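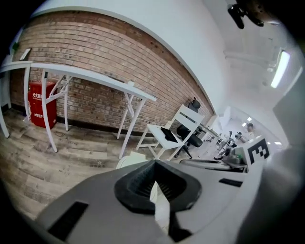 Malsha Wickramasinghe has been the workshop manager at Bhuiyan for long enough that people email her before they move a chair. I wanted to hear how you set up a room where half the people stand and the other half would really like to sit down, so I dropped by with a list of questions and got through maybe a third of them (my fault, I kept asking about the brick).

"Everybody asks about the brick," she told me. "I love it, but you can't hang a thing on it without a conversation first."

So the long white desk runs along it instead. It's a standing desk, and she fought for it. The first plan had ordinary tables, and she says people ended up hunched over their work by lunchtime. "You build something small, you want it up near your eyes. Then you want to go sit and write it down. Those are two different jobs!"

The sitting part is a mix. There are padded office chairs on wheels, and then there are the white folding chairs with the slatted backs, which I'd have guessed were spares. Malsha laughed at that. "They're the ones that disappear. People use them as side tables. You put your folder on one, you drag it over, and now it's yours for the day."

The fire-extinguisher cabinet was there before any furniture was. It's bright red and sits under the desk against the wall, and her one firm rule is that nothing gets parked in front of it — no bags, no boxes, no chairs. She checks on her way out every night.

I asked what the whole refit cost and she wouldn't say, but she did tell me the floor came to 172 planks, because she had to sign for them. It's a weathered gray and brown wood look, and it has its scuffs already. She's fine with those. "Obaidul wanted mats. I said give it until December and then we'll talk about mats."

Obaidul Bhattacharjee works at the bench side of the room and still wants mats. He'd also like a second shelf for the small fixtures. Malsha says she has heard him.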